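The last boat to Cisport left in November, and my father put me on it with 40 in notes and a bag of onions. He said the onions were for my aunt. I ate two of them raw before we passed the lighthouse, out of boredom.

My aunt met me at the quay and asked what had happened to her onions. I told her the sea had been rough.

She let it go until supper. Then she set a plate in front of me with one boiled onion on it, and sat down to her own fish.

I stayed with her for four years. We had fish every night after that, and she never once asked me to carry anything home from the market. 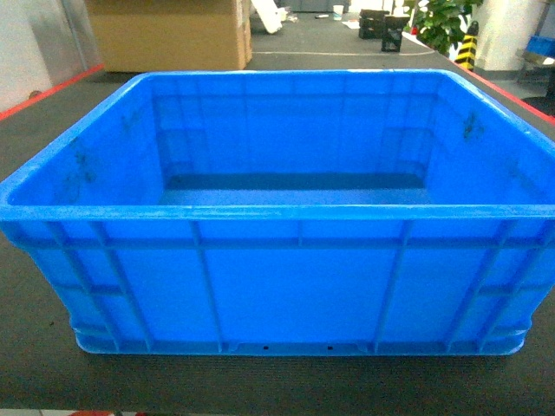 An empty blue plastic crate.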